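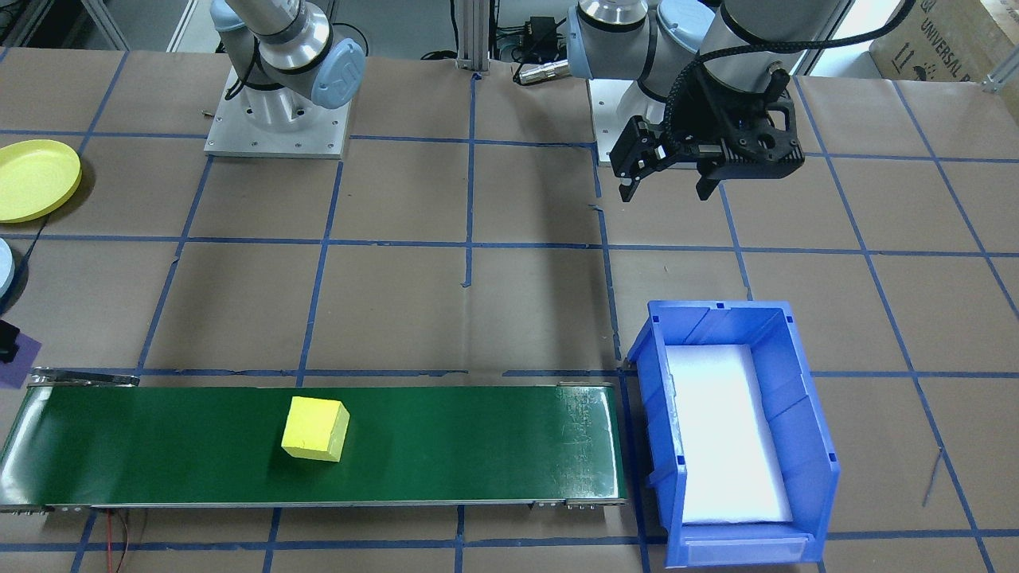
牛皮纸铺桌面,再用蓝色美纹纸胶带贴格子,怎么贴才不歪、撕的时候不带起纸皮?

提问者:纸桌子

工作台的台面是浅色的,用久了全是划痕和胶印,所以我打算整张铺牛皮纸,脏了就换。纸上再用蓝色美纹纸胶带贴出方格,摆东西的时候有个参照,哪一格放什么一眼能看到。台面上还要放一台小型皮带输送机,绿色皮带,铝型材边框,平时在上面放点轻的海绵块。

第一次是我自己贴的,问题有这么几个:

一是格子越贴越歪。从左边开始贴,每条都照着上一条量,贴到右边时格子一头宽一头窄。

二是纸会鼓。刚铺的时候很平,过了一晚上中间起了两道包,胶带跟着皱起来。

三是撕胶带的时候把纸的表层带下来了,毛毛糙糙的一片,再贴新的就粘不住。

四是输送机下面的纸怎么处理,是先铺纸再放机器,还是绕着机器裁?机器不算重,但是搬来搬去麻烦,我不想每次换纸都搬。

台面长边1329毫米,短边791毫米。纸是成卷买的,牌子是Grastmont,胶带是Plarkham的,宽度没有量。有没有做过类似事情的人说一下步骤?

木工房老丁

先说格子歪的问题,原因就是你一条照一条量,每次差一点,全加到最后一条上去了。所有尺寸都要从同一条边量起。

我的做法:

1. 先在纸上找一条基准边。不要用纸边,纸边裁得未必直。用台面的长边,拿钢直尺靠着,在纸上用铅笔画一条线。

2. 用大三角板或者直角尺从这条线上引一条垂线,贯穿整个台面。没有大直角尺就用勾三股四弦五,拿卷尺量,一边量300毫米,另一边量400毫米,斜边正好500毫米就是直角。

3. 沿着两个方向的基准线,把每一格的位置一次标完。卷尺零点始终对着同一个位置,不要挪。比如格子定108毫米,就依次标108、216、324、432,往后照加。对边也要标一遍,同一条线两头都有点,中间就不会跑。

4. 贴的时候统一让胶带的一条边压着铅笔线,都压左边或者都压右边,别换来换去。

5. 胶带先粘一头,拉出整条的长度,对准另一头的点,悬空看直了再落下去。不要使劲拉,美纹纸是有弹性的,拉长了贴下去,过一会儿往回缩,纸就皱。你说的第二个问题有一部分应该就是这么来的。

还有,你那个台面791除以108不是整数,最后会剩下一条窄的。把窄的留在靠里那一侧,或者前后各留一半,看着整齐一些。非要全是整格就重新算格子尺寸。

纸鼓包主要是受潮。成卷的纸裁下来以后,反着卷一下,再摊平放一天,用书压着,等它适应房间的湿度再贴。铺的时候从中间往两边抹,四周用胶带翻到台面背面固定,不要在纸底下满刷胶水。刷了胶水换纸的时候你会后悔。

换纸换了两年

我们那边也是这样铺的,补充几条。

撕胶带:贴之前先把胶带往裤子或者棉布上粘一下再揭下来,粘性会小一点,但粘纸还是够的。撕的时候贴着桌面往回折,折到接近180度,慢慢拉。直着往上扯最容易起毛。贴的时间越长越难撕,在窗边晒过的更难。我一般不单独撕胶带,格子要改了就连纸一起换,一卷纸没有多少钱。

已经起毛的地方,剪一块纸补上去,四边用同样的胶带压住就行,不用整张换。

纸要选厚的。牛皮纸薄的那种手一撑就破,我试过Oltmanns的包装纸,偏薄,铺两层才好用,两层之间又会滑。后来换了厚的就铺一层。买的时候注意有一面比较光,光面朝上,胶带好撕,铅笔印也好擦。

输送机下面的纸:我是绕着裁的。先把机器的外轮廓画在纸上,往里收一点再裁,让机器的边框压住纸边。这样纸边不会翘,也不会卷到滚筒里去。滚筒那两头要特别留心,纸边和胶带头都不要伸到皮带下面。胶带贴到机器跟前就断开,断口用美工刀切齐,不要从皮带上面跨过去。

台面上用螺栓固定的底板也一样,沿着底板边裁,纸不要垫在底板下面。垫了纸,以后换纸就得拆螺栓,重新装的时候位置还得再校一遍。

裁的时候刀片要新的,钝刀会把纸拖皱。我是每换一次纸就掰掉一截刀片。

Ngaio Pryor

我没有画铅笔线,用的是墨斗,弹线很快,但是粉会掉在胶带下面,粘不牢,后来改用Zotix的激光投线仪,照着光贴。如果只贴一张桌子不值得专门买,借一个就可以了。

另外胶带交叉的地方会高出一点,如果平底的东西要放稳,就别压在交叉点上。先贴完一个方向,再贴另一个方向,不要交替着来,以后要揭的时候先揭后贴的那一层。

纸桌子

谢谢几位。按老丁说的从一条边量起,重新标了点,先在废纸上贴了四条试了一下,两头是齐的。棉布去粘性的办法也试了,揭下来没有起毛,不过只贴了一个晚上,时间长了怎么样还不知道。

输送机那里我决定绕着裁。还想问一下,厚的牛皮纸一般是多少克的?我手上这卷包装上没有写。

换纸换了两年

我也没记克数,是在店里用手捏着挑的。对折一下,折痕硬、松手能自己弹开一点的那种就够厚了。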